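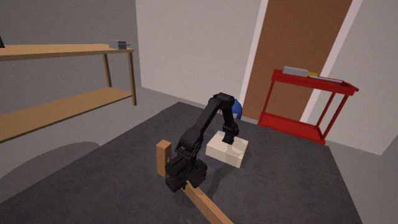
Simulation view of the Prendima cell: the arm at the cream block, with the upright and the long beam beside it.

Robot Arm at the Block Benches: Questions from Staff

Inmaculada Sotomayor collected these questions from both shifts during November. The answers were written with the shop leads and apply to the Cullinane building only. Zellberg will get its own page.

What is Prendima?

Prendima is our name for the project that puts a robot arm on one of the block benches. The arm picks up wooden parts and blocks, moves them, and sets them down where the next step needs them. The control software comes from Odex. The woodworking machines are not part of it.

Why do we keep seeing simulations and no real arm?

The layout is worked out in simulation first. Moving a cart or a bench on screen takes a minute. Moving it on the floor means stopping work. The simulated room is also simpler than ours, so please don't read too much into where the furniture stands or how bare the walls are. The final floor plan will be posted by the time clock before anything is bolted down.

Will anyone lose their job?

No positions are being cut because of Prendima. There are 28 people on the block benches now, and the staffing plan for next year keeps that number. If someone retires or moves away, the opening will be posted as usual. What will change is how the hours are divided up. Less of the day will go to lifting and placing, and more to checking, fitting and finishing.

Who will work with the arm?

We are looking for seven people to train as cell operators. You do not need any programming background. The job is loading parts, starting and stopping runs, clearing a bad pick and writing up what happened. Sign up with your shift lead. If more people sign up than we have places, seniority decides, as it does for other postings. 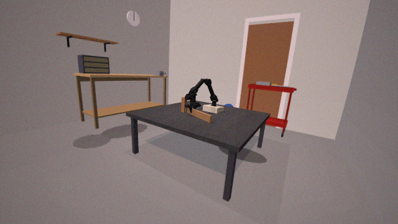

Is the operator job paid differently?

Yes. Operators move up one pay step once they are signed off. Training hours are paid at your current rate and count as regular hours. If you try it and want to go back to your bench, you can do that within the first two months and keep your place in line for other postings.

What happens to people who don't want to work near it?

Nothing changes for you right away. The other benches keep running by hand. You may be asked to bring parts to the cell or take finished ones away, and for that you will get the short safety talk. It takes less than an hour.

Can I walk up to it while it is moving?

No. The floor marking is the limit for everyone, including leads and office staff. To go inside the marking, stop the arm at the panel, wait for the stopped light, and hang your tag. Take the tag off yourself when you leave. Do not take off anyone else's tag, even if you think they have gone home.

Why does it need a camera at the gripper?

Our parts are not all straight. A square beam is easy enough, but the tapered pieces are thick in the middle and narrow toward the ends, and they can shift when the fingers close. The close view lets the operator check how a piece is sitting before the arm goes anywhere with it. 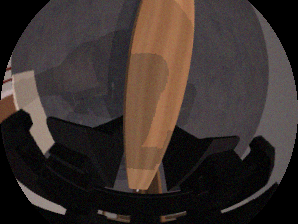
Grain, color and shadow all make a difference to what the software can pick out, and the test set now has 1,219 views of different parts in it. We will keep adding to it. If you have odd pieces – warped, blotchy, badly tapered – put them in the gray bin by the sanding room and they will be used.

Does the camera record people?

It is aimed at the work. Views are saved only while a run is on, and they are used for fixing picks. They will not be used for attendance, speed or discipline. That is written into the agreement, and your steward has a copy.

Will we be measured against the arm?

No. Bench targets stay where they are. The arm has its own run sheet, and its numbers will not be posted next to anyone's name.

What if it drops or damages a part?

Stop the run, write the part number on the sheet and set the piece aside. Dropped parts are charged to the project and do not count against the operator or the bench.

What about overtime?

We don't have a full answer yet – it depends on how many parts the cell can handle in a shift, and we won't know that until it has run for a while on the floor. Overtime that is already scheduled will be honored.

Where do I send a question that isn't here?

Write it on a card and put it in the box outside the break room, or give it to Inmaculada. You can leave your name off. Questions received by 14th December will be answered in the next update to this page.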